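December, bench notes, evening

Picked the Tramasel hub back up after leaving it on the shelf for most of the fall. The claim on the box is still that it "learns the house" in a couple of weeks. It has had its weeks. What it has learned so far is that the hall light goes on when the hall motion sensor trips, and I had told it that.

Setup tonight: Tramasel hub, 2 Dello door contacts, one Dello leak sensor under the sink, the Gusine plug on the dehumidifier. Firmware as shipped. I did not take the update it keeps offering, want a clean baseline first.

Left the log running 48 hours before this. 1,048 events in it. Most are the plug reporting power draw when nothing changed. I went through the door events by hand against my own scribbled sheet and 31 of them I can't match to a door anybody opened. They bunch up between 2 and 4 in the morning. The app files these under "activity," with a cheerful little graph. Support page suggests moving the magnet closer. It is already nearly touching. 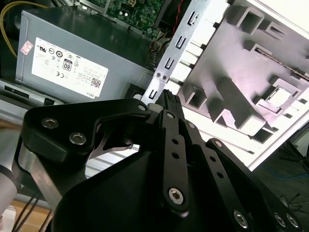
Holovko Workshop / Home Devices Bench

Could be the contacts, could be the hub counting a dropped radio link as an open. My money is on the hub. Both contacts do it, and they do it in the same minute more often than I like. If it were a loose magnet I'd expect one door to be worse.

Leak sensor: wet paper towel test, alert on the phone after 19 seconds the first time, after that never again until I pulled the battery. Not hooking a shutoff valve to this, whatever the brochure says.

Remote access works, I'll give it that. Also works with the "local only" switch turned on, so I'd like to know what that switch does. Pulled the internet cable and the evening routine didn't run. So much for local.

To do:
- swap one Dello contact for the old wired reed switch, same door, leave overnight
- turn off power reports on the Gusine plug if there's a setting (couldn't find one)
- move hub off the metal shelf, repeat
- take the update only after both of those

Whoever uses the bench next, please leave the hub plugged in. The log clears when it loses power, and no, that isn't in the manual either.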